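Warum ich meine Mittagspause wieder verteidige

Neulich saß ich um kurz nach eins mit einem Käsebrot vor dem Bildschirm und merkte beim letzten Bissen, dass ich vom Rest nichts mitbekommen hatte. Weg, das Brot! Und so geht es ja den meisten, die ich kenne. Wir essen nebenbei, tippen mit dem sauberen Daumen und nennen das dann Pause.

Mein früherer Chef Angus McIver hat uns mittags regelrecht rausgeworfen (wirklich, Licht aus, Tür zu). Damals fand ich das albern, heute fehlt es mir. Bei Gidey, wo ich danach war, lag im August mal ein Zettel in der Küche: bitte höchstens 2 Minuten an der Mikrowelle. Zwei Minuten! Da wird nicht mal die Suppe warm.

Ich will gar kein Drei-Gänge-Menü. Ich will eine Stunde, in der keiner fragt, ob ich »ganz kurz« Zeit habe. Einmal ums Haus, bis zu 300 Schritte, meinetwegen auch nur den Flur runter und zurück, Hauptsache, das Telefon bleibt liegen.
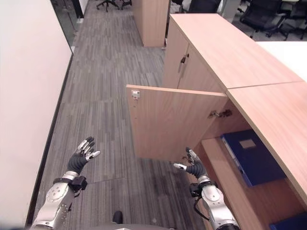
Büroflur mit gestreiftem Teppichboden

Alcides Brito, mit dem ich mir lange ein Zimmer geteilt habe, hält dagegen: Er macht lieber durch und geht früher. Kann man so sehen. Nur ist er dann um vier doch noch da, und ich auch, und beide haben wir Hunger.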